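Gromavville Track & Cross Country Forum > Club Racing > Rules and Results

Team scoring at the Drusine relays: displacement question

9 replies | 318 views | Share (4)

splitsheet
Posted 7:12 pm
Looking for a ruling on the 12 km teams race. Our fifth runner crossed ahead of the Deschamps fourth, but the results don't push their fourth back a place. Under the old rules a non-scoring runner still displaced. Has that changed?
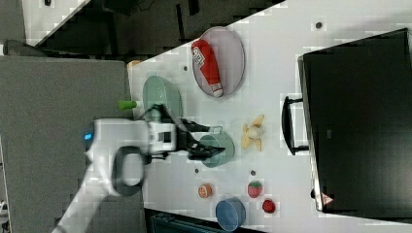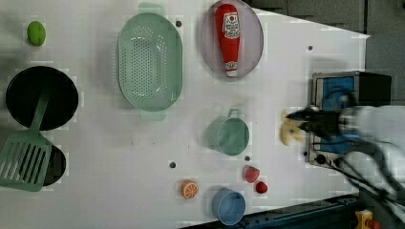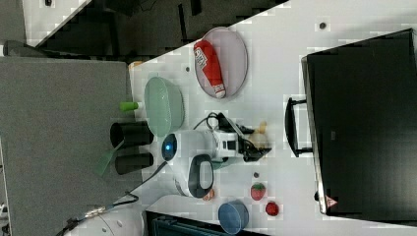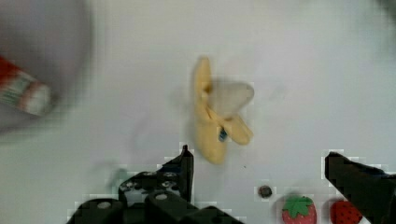 Replies

kerbside_k
It changed in March. Four to score, and anyone outside the four is removed before places are allocated. Check the entry conditions, second page.

splitsheet
The second page covers age groups. I can't find a word on displacement.

lap_counter
Kerbside is thinking of the road series. Cross country still displaces, up to two extra runners per club. Musolach lost a medal on it last winter.

kerbside_k
The relays were run under the road series conditions this year. It's on the entry form. You can argue that's a poor choice for a grass course, but it's the rule that applied.

lap_counter
Then the form contradicts the season handbook, and the handbook takes precedence. Put in a protest.

mudguard
The protest window is 90 minutes from posting of provisional results. That's closed. You can still ask for a correction if it's an arithmetic error, but this is an interpretation, so I don't like your chances.

splitsheet
Recalculated both ways. With displacement we're third by a point. Without it we're fourth on countback. I'll email the results desk and ask which set they used.

kerbside_k
Fair enough. I still say the form governs.

Comments

hilltop_harrier: Same issue with the under-18s at Musolach. We were told no displacement on the start line, verbally, with nothing in writing.

spikes9mm: Can whoever updates the handbook please put the scoring method beside each fixture.

Contact the moderators | © Gromavville Track & Cross Country Forum | Back to top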